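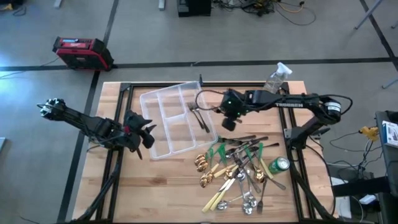

A cutlery tray is a shallow container divided into compartments for storing eating utensils, usually inside a kitchen drawer. Trays are made of plastic, wood or metal. Long compartments hold forks, knives and tablespoons, while narrower slots suit smaller pieces. Clear plastic trays are common in household use.

Sorting is done by type. Where a household owns mixed sets, such as gold-colored spoons and utensils with green handles, pieces may also be grouped by finish.

See also: Flatware, Kitchen drawer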